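Prendus review – a patient game about a ferry, and sometimes too patient

I have played Prendus since July, mostly in the evening after work, and I finished the main story two times before writing. It is the second game from Mivier, a small studio which made a puzzle game I liked very much a few years ago. Prendus is bigger and slower, and I think it will divide people.

You are the new operator of a cargo ferry in a cold archipelago. The old ferry is called the Jirnex, and you will spend nearly the whole game on her deck or in her engine room. Every morning you look at the notice board in the harbour, choose which goods to carry, load them by hand in the hold, and then sail. Between the islands there is weather, there are currents, and there is a radio where the islanders talk to each other and sometimes to you.

The loading is the best part. Each crate has a weight and a shape, and the ferry really leans if you put the heavy things on one side. In the first hours I did not respect this and lost a full load of roof tiles in the strait. After that I started to plan. Glass goes in the middle, animals go near the door, fuel goes as far as possible from everything else. The game does not teach you these rules in a tutorial, it lets you find them, and the harbour master makes a dry comment when you do it wrong. I laughed at most of his comments, though after 20 mornings he begins to repeat.

Sailing is simpler. You have a wheel, a throttle and a paper chart on which you draw your own line with a pencil. There is no arrow to follow and no small map in the corner of the screen. At night you must use the lighthouses and count the seconds between the flashes. I was afraid this would be annoying, but by the middle of the game I could recognize four lighthouses without the chart, and it gave me more pleasure than any level-up.

The story comes slowly through the Hämäläinen family, who owned the Jirnex before you. Their letters are hidden around the ship and on the islands, 32 in total. You don't need all of them to see the ending, but without them the last chapter will be confusing. My advice is to search the engine room again after each season changes, as new letters appear there and the game gives no signal about it. I missed three in my first playthrough for this reason.

The writing in the letters is good, quiet and a little sad. The voice acting on the radio is less even. The woman at the weather station is excellent, and I stayed in the harbour sometimes only to hear her finish the forecast. The fishermen sound as if they were recorded in another room with another microphone.

Now the problems. The economy is badly balanced in the autumn chapter. You need 2000 crowns for the new propeller, and without it you can't pass the northern channel. At this point a normal delivery pays 60 crowns, and fuel and harbour fees eat a good part of it. I carried potatoes and mail back and forth for what felt like a whole evening before the story moved again. A patch came out while I was playing and it raised the pay for frozen fish, but this helps only if you have already bought the cold box. If you are still in summer, buy the cold box first and leave the better radio for later.

The second problem is saving. The game saves only when you tie up at a pier. A long crossing can take half an hour of real time, and if you must leave the computer, your choice is to pause and let the machine run or to lose the trip. I understand the idea, but people have children and telephones. A simple save that deletes itself when you load it would not hurt the atmosphere at all.

I played on a desktop computer that is five years old, with the graphics on medium. In open water it ran at a steady 60 frames per second. In the biggest harbour, with snow falling, it became noticeably slower, and twice the picture froze for a few seconds when I opened the chart. I had one crash, in the winter chapter, and lost one delivery. The controller works well for the wheel and the throttle, but drawing on the chart with a stick is unpleasant, so I kept the mouse beside me. Text size can be changed, and there is an option to reduce the movement of the deck for those who feel sick. I used it in the storms.

The music deserves a few words. There is not much of it, mostly an accordion and a low piano, and it plays only when you come close to land. Out at sea you have the engine and the wind. When I play with headphones I can hear that the engine sound changes with the load, and the colour of the water also changes with the depth, which helped me to stay off the rocks more than once.

My final score screen said 2267 nautical miles, both playthroughs together. I would not do a third one immediately, but I have not removed the game from my disk. If you liked slow transport games and you don't mind to repeat a route, Prendus is easy to recommend. If you want something to happen every ten minutes, wait for a sale, or at least until Mivier repairs the autumn chapter.

Score: 8 out of 10
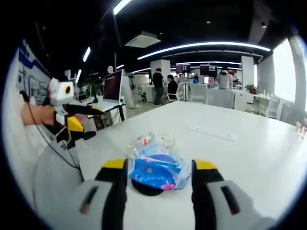
One more remark for those who will buy it anyway: turn off the automatic mooring in the options before your first trip. It is on by default, it takes a small fee from every delivery, and doing the ropes yourself is one of the nicest small jobs in the game.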